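Back from Pullberg: an afternoon with the housekeepers at Favutov

I got to Pullberg just after lunch in May, with wet shoes and a head full of questions, and I came home with even more of them. Favutov cleans and looks after furnished apartments across town. It has 21 people on the payroll, and for a little over a year part of their paid work has been teaching. The pupils are robot arms back at the Lallstead workshop, and the lessons are given with grippers held in the hand.

Shanthi Roy met me at the front desk and put me straight into the morning crew's leftover coffee, which I was grateful for. She used to plan cleaning routes all day. Now she plans cleaning in the mornings and recording in the afternoons, and she told me the second schedule is much harder, because people get absorbed and run over.

We took the tram out to Szczepańska, where the company has the use of several lived-in apartments. I loved this part! I had been expecting a lab with a bare table and tape on the floor. Recording goes on in ordinary rooms, with the laundry and the bags and the bottles on the counter, and the housekeepers argued for that themselves. Lamisi Dramani has cleaned homes for most of her working life and she was very firm with me about it: a cup on a bed is a different job from a cup on a table, the bedding gives under it, and anyone who has stripped a bed knows that. 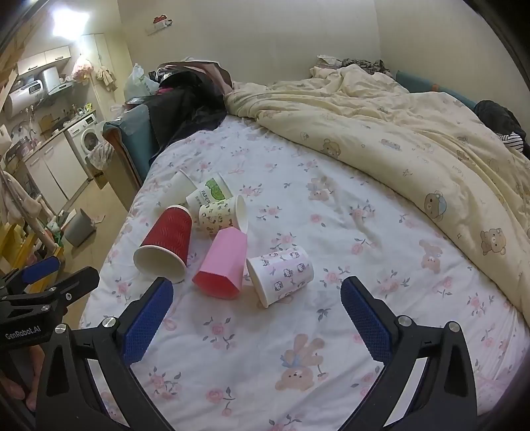
Lamisi let me hold one of the grippers for a while. It's an odd feeling. You keep wanting to use your own fingers, and you have to plan where the two pads will meet before you close them. Paper cups are the worst (or the best, if you like a challenge) because a squeeze that feels gentle to you can still be too much. I flattened one on my second try and got a round of applause.

A session lasts 20 minutes and then there is a proper break. The break was Inès Royer's doing. In the first weeks she had a sore wrist by the end of every afternoon, and she wrote down when it started and took the notes to Shanthi. People also swap hands now, and nobody does recording two afternoons running unless they ask to.

The pay came up without my asking. Recording hours are paid at a higher rate than cleaning hours, and Inès said that changed the mood more than any presentation did. When I was there the team had logged 1,419 sessions, a number written in marker on the inside of the supply closet door.
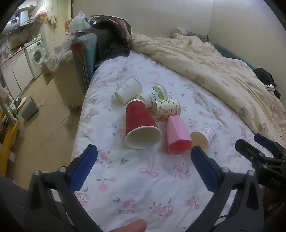 Cups on the bed, with two hand-held grippers in use.

I did ask the awkward question: are you training your own replacement? Kacper Brzozowska gave me the longest answer. He worries about it, and he has said so at staff meetings. What he wants in writing is that the arms take over the sorting and picking up first, the bending-down jobs that hurt his back, and that hours stay with the people who have them now. Management has agreed to the first part. The second is still being talked over, and I'd like to hear how that goes.

Something smaller struck me too. Housekeepers are now asked how they do things. Ha-rang Kwon from Lallstead sits in with the crew and takes notes on which cup they go for first, when they turn one by its rim, and when they push another out of the way. Lamisi said it was the first time in her career that an engineer had wanted to know.

We finished late, naturally, and I missed my tram. Shanthi has invited me back in the fall to see the arms at Lallstead, and I've already said yes.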